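Shop Automation > Arms and Grippers > Two-arm bench, drawer opening problems

gellix_garage
Posts: 42
Joined: September 2021

Second thread on this bench. The first one was about mounting and that part is done. Both arms are bolted down, controllers are happy, and the Pusumer grippers are on with the stock fingers.

What I want it to do: right arm opens a small oak drawer, left arm picks something off the table and puts it in, right arm closes the drawer. I've been at the opening part for 23 evenings. It pulls fine for the first stretch, then the drawer racks in the cabinet and the arm faults on force. I have the limit at 38 newtons. I raised it once and dragged the whole cabinet across the table, so I put it back.

Grabbing the wire handle is worse. The fingers close on it but the handle pivots and I lose the angle.

weldu
Posts: 200

Are the drawer runners wood on wood? If so, wax them before you touch any code. Paraffin, a candle stub, whatever you have.

tablesaw_ray
Posts: 38

Agree on the wax. Also screw the cabinet down. You're measuring the friction of the cabinet feet along with the drawer and you can't tell which one tripped the fault.

gellix_garage

Wood on wood, yes. I'll wax them. I don't want to screw the cabinet down because I want to move it between runs. That was the reason for building the setup with two arms in the first place, so one could steady it.

wollach_fan
Posts: 23

Then steady it. Put the left gripper against the side of the cabinet while the right one pulls. I did this on a single Wollach arm with a clamp standing in for the second arm and the racking went away.

weldu

Steadying the side won't fix racking. Racking comes from pulling off center. If he pulls in line with the middle of the drawer it will come out straight with no help.

wollach_fan

It fixed mine.

weldu

Your clamp was holding the cabinet square. A gripper pushing on one side is a side load. Different thing.

tablesaw_ray

Can we see where it's gripping? "Pulls fine for the first stretch" could mean a lot of things. What is your approach angle?

gellix_garage

Waxed the runners last night. Big difference. I also quit using the handle and went to pinching the top edge of the drawer front, with the gripper coming down at an angle.

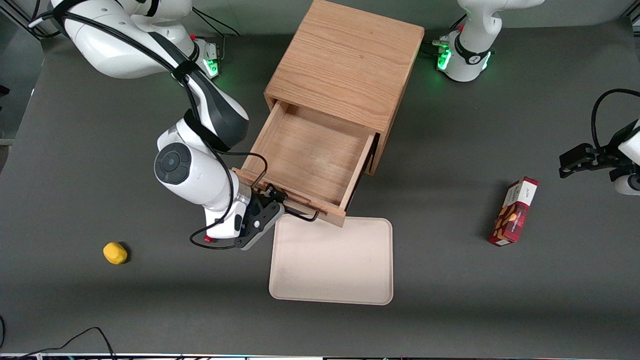 With the edge grip I get the drawer open most of the time. When it fails now, it fails on closing. The fingers let go, back off, and then the arm is supposed to push on the front with the fingers shut. If the push lands off to one side I get the same racking going in. I'm using one fixed point for the push and I think it needs to come from wherever the drawer ended up.

The left arm is parked off to the right until the drawer is open. I haven't started on the picking yet. The yellow lemon-shaped thing and the snack box are going to be the first two things I try, and I already suspect the box is too long for the drawer.

weldu

Better grip. Move it to the center of the front if you have the reach, and make the pull a straight line in the cabinet's frame, not the table's. If the cabinet is turned even a little, a straight pull in table coordinates is a crooked pull on the drawer.

tablesaw_ray

What he said about the frame. Put a marker on the top of the cabinet and read the angle before each run. Also check that cable on the right arm. You've got a loose loop down by the gripper and it will catch on something sooner or later. Strap it higher on the forearm.

wollach_fan

I'd still brace it with the left arm for closing. Pushing moves a light cabinet more than pulling does.

weldu

Put rubber feet on it. Then you get the left arm back for picking.

gellix_garage

Rubber feet are cheap, so I'll try those first, and the brace if they don't hold. Cable gets strapped tonight. For the marker, does it matter how big it is if the camera is fixed?

tablesaw_ray

Go as big as fits on the top panel. Matte paper, flat, taped on all four sides. Mine curled at a corner and I chased a bad angle for two days.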